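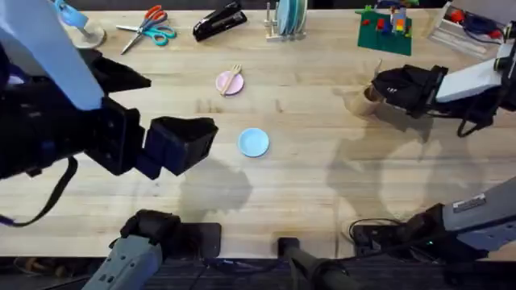 Should I watch Takumum before or after Revora?

Watch Revora first, at least the first two seasons. Takumum is set earlier, but it was made later and it gives away who the Archivist is in its opening episode.

Asked by Azlan Yeoh
A bit more background: my partner and I finished our last big space show in September and we want something to fill the evenings. I've seen people say Takumum is the better written one and that you can start there with no trouble. I don't mind slow, but I do mind spoilers. We're also a bit put off by the length, as I counted 17 episodes in the first season of Revora alone. Can any be skipped?

3 answers

Kristof Timmermans
Revora first, definitely. I envy you! Season one takes a while to find its feet (the uniforms are dreadful until episode six or so) but once the crew gets to the Edoter station it's wonderful. The captain and the engineer have this long-running argument about whether to answer the distress call, and it keeps coming back in ways I never expected. If you've already met the Archivist in Takumum, half of those scenes lose their colour.

Skip the one with the wedding. Skip the casino one too, unless you like musical numbers.
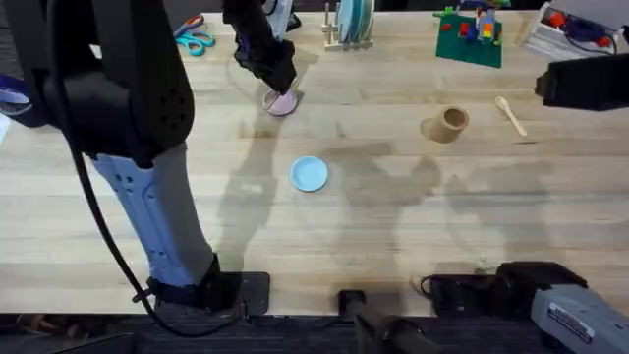

Azlan Yeoh replied: Is the pilot the long version or the two-parter?

It depends on where you watch. The discs have the original 80 minute cut, while the repeats split it in two and lose the scene in the greenhouse. Get the long one if you can, the greenhouse matters in season two.

Frans De Graaf
just start with takumum, its fine. I did and I worked out what was going on. the theme music is better as well

Jasper Smits
I'm with Kristof on the order, and I've been through both shows more times than I'd like to admit. What I'd add is that you don't need all of Revora before you switch over. My favourite way is seasons one and two, then the whole of Takumum, then back for season three.
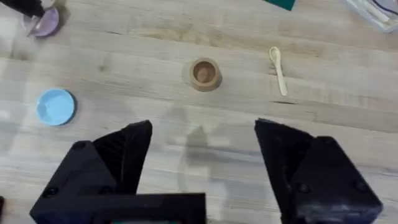

That way the prequel lands right after the big reveal, and you go into the finale knowing why Commander Meijer won't go near the lower decks. It hit me so much harder the second time around — I had to pause it and make a cup of tea.

Season three also has the best practical effects of the lot, so don't stop early. Everyone talks about the ships, but I love the salvage drone in the ice moon story. Its claw is a lot like the one in the photo, two chunky black fingers with ribbing on the inside faces and the screw heads left showing, and it has more personality than most of the guest cast. Watch for the bit where it hands back the locket. 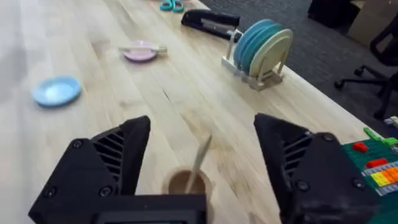
Revora does have some weak spots and I won't pretend otherwise. The middle of season two drags, and the senate plot never gets a proper ending. The drone makes up for plenty of it, though. With those two black fingers held wide apart, like the pair in this shot with the big gap between them, it somehow looks as if it's asking for a hug. Stick with it till the ice moon and let us know what you both thought!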